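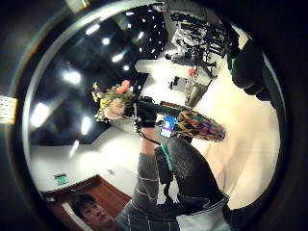
Flowers in green, yellow and cream, with the orange one on top.

Home | Posts | Garden | Letters | About

Keeping cut flowers going through December

I buy flowers more in winter than in summer. In summer the yard does the work. By December there is nothing out there but the hellebores, and they don't open until later, so I stop at the market in Garkport on the way home and pick up a bunch for the kitchen.

For years I got four days out of a bunch, sometimes five. I assumed that was how long flowers lasted. Then I spent a winter helping out at Rahman, the flower shop on the hill, two mornings a week, and found out I had been doing most of it wrong.

The first thing was the vase. I used to rinse it under the tap and call it clean. At the shop every bucket got scrubbed with dish soap and a brush, then a weak bleach solution, then hot water. If you run a finger around the inside of a vase that has been sitting in the cupboard and it feels slick, it needs washing again.

The second was cutting. I had a pair of kitchen scissors that I used for everything from chicken to string. They pinch the stem. A sharp knife or a decent pair of snips makes a clean cut, and it should be done right before the stem goes in the water. I take off an inch at an angle. After three days I take off another half inch and change the water at the same time. Any leaf that would sit below the water line comes off.

Donal Mac Carthaigh, who ran the back room, had views on additives. No aspirin, no pennies, no vodka. He used the powder in the packets and measured it properly, and he got annoyed with customers who tipped a whole packet into a bud vase. If I don't have a packet I use plain cool water and change it every other day. I haven't seen much difference between the two with chrysanthemums. With roses I think the packet helps.

Mixed bunches are harder than single kinds because everything in them ages at its own speed. I take the whole thing apart when I get home. The wrapping comes off, the rubber band comes off, and I lay the stems out on newspaper. Usually one or two are already tired and I put those in a jam jar by themselves so they don't foul the water for the others. When the first flowers in the big vase go, I pull them and shorten what is left and move it to a smaller vase. A bunch might go through three vases before it's done. The last one is normally an egg cup on the windowsill.

Daffodils should stand alone in a jar for a day before they go in with anything else, and I wouldn't put them with tulips at all. Tulips keep growing in the vase and will lean toward the window whatever you do. I turn mine in the morning. Hydrangeas can sometimes be brought back by floating the heads in the sink for an hour. I have never had any luck with gerberas.

Where you put them matters more than I thought. Ours used to sit on the shelf above the radiator, next to the fruit bowl. Both were bad places. The room is kept near 70 degrees in the evening and it's warmer than that on the shelf. Ripe fruit gives off a gas that makes flowers drop early, bananas and apples especially. Now the vase lives on the table during the day and goes out to the back hall overnight, where it is closer to 50. That one change got me three more days.

My best so far is carnations, bought from the Sosberg growers' stall, which lasted 22 days. They were not much to look at by the end, but they were standing. Alstroemeria is nearly as good. Sweet peas are the worst and I buy them anyway when they come in.

I still need a taller vase. The one I have holds 2 pints and tips over if the stems are long. There is a heavy glass one in the secondhand store in Triltberg that I have looked at twice now. It has a chip on the base, so I may ask if they'll come down a little.

Next post will be on forcing branches, if the forsythia behaves.

Last updated: December

Contact | Copyright, all posts and photos | Back to top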